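Prareo Releases Second Household Chore Assessment, Finds Kettle Handling Still Short of Unattended Use

Prareo, an independent testing group for domestic and light commercial automation, has released the second edition of its Household Chore Assessment. The report covers 289 scored attempts at 10 routine tasks, including kettle handling, table clearing, towel folding and shelf restocking. It concludes that machines can now complete parts of most of these chores under supervision, and that none of the systems assessed is ready to be left alone with any of them for a full working day.

The assessment was carried out with systems entered by two developers, Trisolus and Stastereo. Each entrant supplied its own control software and was permitted to train on recorded human demonstrations. Prareo set the task definitions, supplied the household items and did the scoring.

“The question we are asked by aged-care operators and by hotels is whether they can buy one of these and stop thinking about it,” said Hildegard Fröhlich, director of assessment at Prareo. “For the chores in this report, the answer is no. For portions of the chores, the answer has changed since our first edition.”
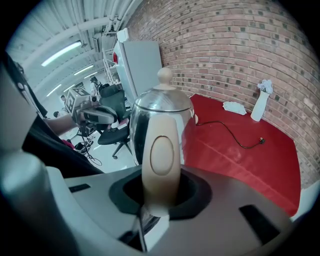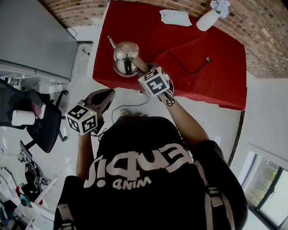 Kettle handling was the most demanding item in the programme and accounts for the longest chapter of the report. The task is defined as grasping the kettle, lifting it clear of the table, moving it to a marked position and setting it down upright. Grasp strategy proved to be the main source of variation. A tall upright handle, such as the cream-coloured one held in the gripper in the first picture, gives a jaw a narrow target with a predictable axis, while contact against the polished steel side offers little for a vision system to work with, as the metal takes on the colours of whatever surrounds it. Power cords left lying across the tablecloth were a further recorded cause of abandoned attempts. Prareo did not remove cords from the test conditions.

An attempt was scored as complete only if it finished within 90 seconds and without human intervention. Partial completions are listed separately and do not contribute to the headline result.

Zlatko Živković, who leads manipulation software at Trisolus, said the cord results had altered the company's development schedule.

“Our planner treated the cord as part of the table,” Živković said. “It was modelled as a flat object with no attachment to anything. We have rewritten that section and will resubmit.”

Shop-floor tasks produced steadier results. Restocking boxed goods onto an open shelf was the highest-scoring chore in the programme, and towel folding was the lowest. The report attributes the difference to the behaviour of fabric once it has been lifted, and recommends that buyers ask vendors for results on used linen as well as new.

The full report, including scoring sheets and task definitions, is available from Prareo on request. Submissions for the third edition open in April.

Media inquiries: Rocío Villalba, Communications, Prareo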